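O braço que só trabalha em casa dos outros

Na quinta-feira voltei ao clube de robótica de Dranania, desta vez com menos paciência. O projeto da turma chama-se Plirkine e promete ensinar um braço a arrumar uma sala. A sala é simulada, o braço também, e é aí que começam as minhas dúvidas.

A professora, Ruth Usuga, gosta de números grandes. Disse-nos que o grupo já correu 2000 tentativas e que a última versão acerta em 74 por cento delas. Perguntei o que conta como acertar. Os alunos olharam uns para os outros e um deles respondeu que depende do objeto. Pois.

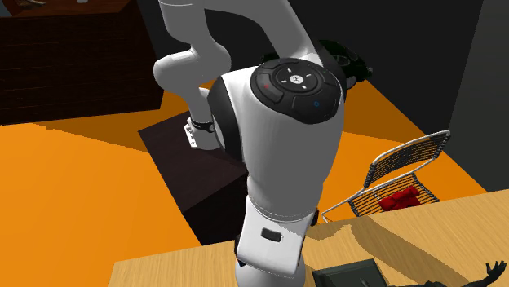
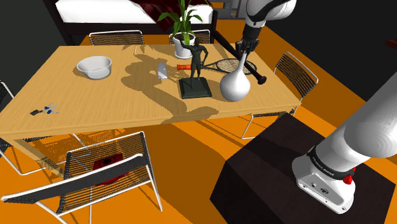 Imagens: simulação do projeto Plirkine, clube de robótica de Dranania

O vaso branco de gargalo comprido é a obsessão do grupo. Percebo porquê: é estreito, tem por onde pegar e fica bem nas demonstrações. Mas a mesma mesa tem uma raquete de ténis e um molho de chaves, e sobre as chaves ouvi muito pouco. Quem já tentou apanhar chaves de um tampo liso sabe que é aí que a coisa se complica.

Também não me convence a conversa de passar tudo para um braço verdadeiro até junho. O clube tem 28 inscritos e um só computador capaz de correr a simulação sem engasgar, reservado em turnos de até 2 horas. Na oficina, o vaso terá peso, o chão terá pó e alguém vai tropeçar num cabo.

Dito isto, os miúdos sabem programar, e discutem sombras e colisões com mais rigor do que muita gente paga para isso. Pedi para ver a lista das tentativas falhadas. Ficaram de ma mandar.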